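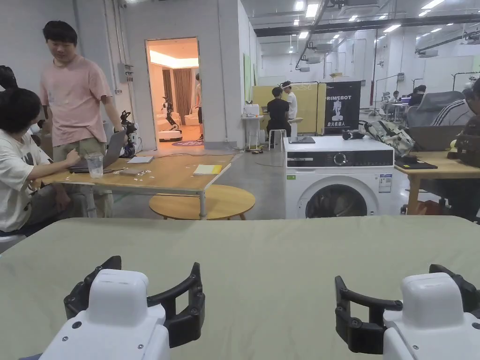
The cooperation agreement between Skotari and Curkavora on industrial testing enters its first working period in December. It covers pumps, valves and low-voltage switchgear, and it lets a test report issued on one side be filed on the other without a repeat test. Filipa Leitão, who heads the Skotari delegation, described the present stage as clerical. "The text is signed. What remains is the annexes, and the annexes are long," she said. Most of that work is done in pairs, with one person seated at a laptop and a second standing behind to read along, and each product code is compared with the tariff list before it is entered. The joint list now has 1,852 codes.

Leitão said the two sides differed mainly on pressure ratings. Skotari tests at a fixed temperature, while Curkavora accepts a range. "We kept both methods and added a conversion table. A laboratory has to state which one it used."

Under the procedure, an importer files the report with the receiving authority, which has 60 days to object. Silence counts as acceptance. Hala Boutros, who negotiated the clause for Curkavora, had asked for a shorter period. "Our manufacturers ship small lots. A long wait ties up stock," she said. She accepted the longer term in exchange for a single filing fee. 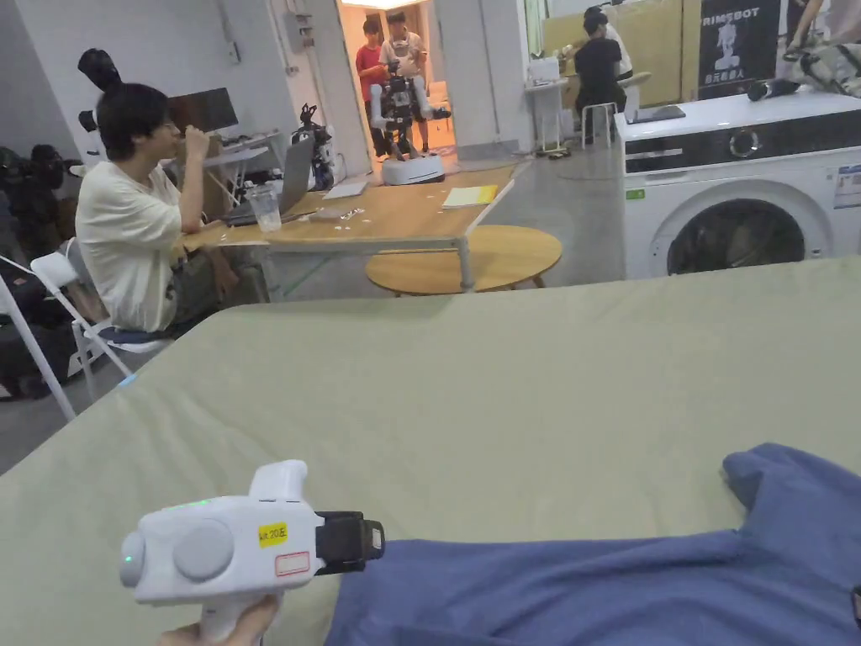
Industry and Trade

Ernesa, the body that will keep the shared register, expects about 4,000 filings in the first year. Qusai Majali, its technical director, said the register would open with two functions, submission and status lookup. Appeals will be handled on paper for now. "We did not have an agreed format for appeals, so we left them out of the software," he said.

Nseir, a valve manufacturer in Curkavora, took part in the trial filings. Its compliance manager, Chantelle Kekana, said the form was usable but asked for the serial number field to be lengthened. Majali confirmed that the change had been made.

Asked whether electric motors would be added, Leitão said the request was on the agenda for the next session. Boutros said Curkavora would submit its draft motor annex before then.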